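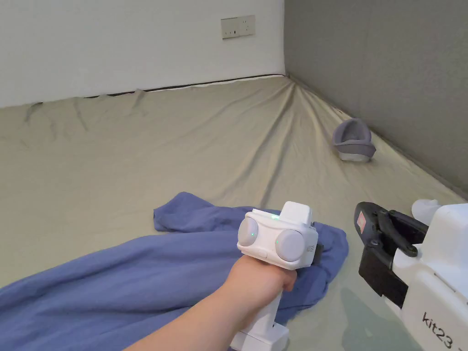 Flodidcombe Railway Works, Young Visitors Team

How does a train car get built?

Have you ever sat in a train, looked out of the window, and wondered where the train itself came from? It's a very good thing to wonder about! A train car is much too big to make in one go, so lots of people make lots of pieces, often in different towns, and then somebody has to put all of those pieces together in the right order.

The first job is drawing. Before anyone picks up a tool, the designers at Jurell draw every part on a computer, right down to the coat hooks. They have to think about how tall the platforms are, how wide the tunnels are, and whether a person in a wheelchair can turn around comfortably by the door. (They change their minds quite a lot, and that's fine, because changing a drawing is far cheaper than changing a train.)

Next comes the shell, the big outside part that you would probably color in first if you were drawing a train. Ours is made of long metal panels joined together by welding. Welding means making the edges so hot that they melt into each other, and when they cool down they are one piece. Welders wear heavy gloves and a dark mask, because the light is bright enough to hurt your eyes.

While the shell is being made, a company called Sorrentino is busy with the parts underneath. The wheels sit in a sturdy frame called a truck, and most cars have 2 of them, one near each end. The trucks can swivel a little, and so a long, straight car can go around a bend without getting stuck!

Then the inside goes in: wires, lights, heaters, floors, windows, and last of all the seats. If the seats went in first, the poor electricians would be climbing over them all day long.

Why do several companies work together? Well, think about making a huge birthday cake with your friends. One of you may be wonderful at frosting and another may have the only big oven. Gronano is the partner that pays for the big oven, you might say. It bought the building and the cranes, and when the train cars are sold, the partners share the money.

A finished car goes out on our test track for five days before it can carry anyone. It starts, it stops, it gets sprayed with water to look for leaks, and its doors open and close over and over again.

Would you like to see the test track? Children ages 5 to 11 can join the Saturday tour with a grown-up. It starts at 3 o'clock by the main gate, and please wear closed shoes.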